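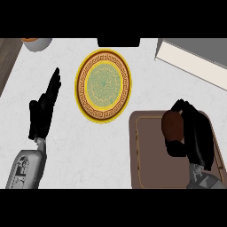 White marble with gray veining, and a decorative plate out on the counter.

Living With a Marble Counter
Posted in Kitchen, January 2026

Marble is a soft, thirsty stone that people insist on putting next to the lemons. I've had mine for six years and I still like it, which says something about the stone or about me. Most of what follows I learned by doing the other thing first.

Etching and staining are different problems

A stain is dark. Something soaked in: oil, coffee, the red wine you were sure was on a coaster. An etch is pale and dull, and you mostly see it when you crouch down and look across the counter toward the window. Etches come from acid eating the polish. Scrubbing an etch does nothing except tire you out, and I have the shoulder to prove it.

Usual suspects for etching: citrus, vinegar, tomato sauce, yogurt, most bathroom sprays. Vinegar deserves a special mention, as every cleaning tip your aunt ever forwarded you begins with a cup of it. Keep it off the marble.

Daily wiping

Warm water, a drop of plain dish soap, a soft cloth. Rinse with a second cloth and dry with a third, or with the clean corner of the second if you're me. Leftover soap builds up into a film, and then you'll spend a weekend trying to polish off what is basically old soap.

Oil stains

Mix baking soda and water until it looks like thick pancake batter. Spread it over the spot about as deep as a pencil, tape plastic wrap over it, and leave it overnight. Take off the plastic, let the paste dry out completely, and lift it with a plastic scraper. Butter marks usually need two rounds. The ring from my olive oil bottle took four, and the bottle now lives on a saucer like a visiting dignitary.

Test any paste in a corner first. Behind the toaster is traditional.

Sealing

Drip some water on the counter and go make a phone call. If there's a dark patch when you wipe it up, it's time to seal. The stone shop on Macapagal quoted me $411 for a visit. I bought a bottle of Sterness for a good deal less and did it in an evening, with the windows open and dinner eaten standing up in the hall. Wipe on, wait as long as the label says, then buff off every bit of the extra. If you leave any, it dries into a haze that you'll get to know well.

Sealer slows down stains. It won't stop etching, whatever the man at the counter tells you.

Rings and scratches

Light etches on polished marble can be rubbed out with marble polishing powder and a damp cloth. Go in small circles and quit while you're ahead. On a honed finish skip the powder, or you'll have one shiny spot in a dull counter and guests will ask about it.

Plates scratch too, especially pottery with a rough, unglazed foot. Run a finger around the bottom. If it feels like sandpaper, stick on three felt dots or give it a placemat.

Deep scratches and chips are a job for a pro. A full refinish was quoted to me at $2280, and I have since become very fond of my scratches.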